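Ticket 481 – Zinard cell, simulated: left gripper closes off center
Opened by: Lamduan Kaewkla
Status: open

Task is the watch pick on the dining table. After the Flullgate update the fingers close to the side of the strap in 13 of 60 runs. No faults in the controller log. Joint limits normal.

Checked so far:
Tool offset re-entered from the Sikder sheet, no change.
Finger pads swapped for the default collision mesh, no change.
Physics step raised to 300 Hz. Misses dropped slightly but did not go away.
Wrist camera mount compared with the config – matches on all axes.

Wrist view and room view from the same setup: 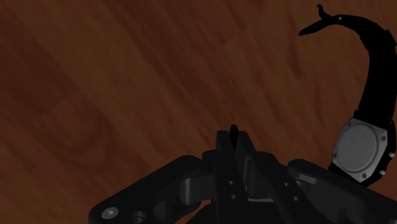
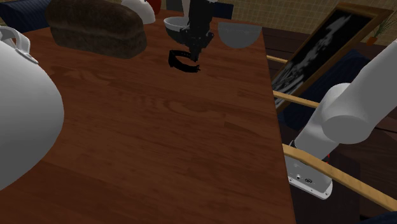

Next step was going to be a full recalibration of the wrist. Holding off until someone confirms the strap model.

Mwanaisha Mollel: Please don't recalibrate yet. We had the same side miss on the Vodard cell in July and the wrist was fine. The update resets contact friction on thin parts to the global value, so the strap slides when the first finger touches it. Open the object file, set friction per link again, and rerun with the same seeds. If the miss count stays put, send me the contact log and I'll look at the finger linkage. Also put the physics step back where it was before you compare anything.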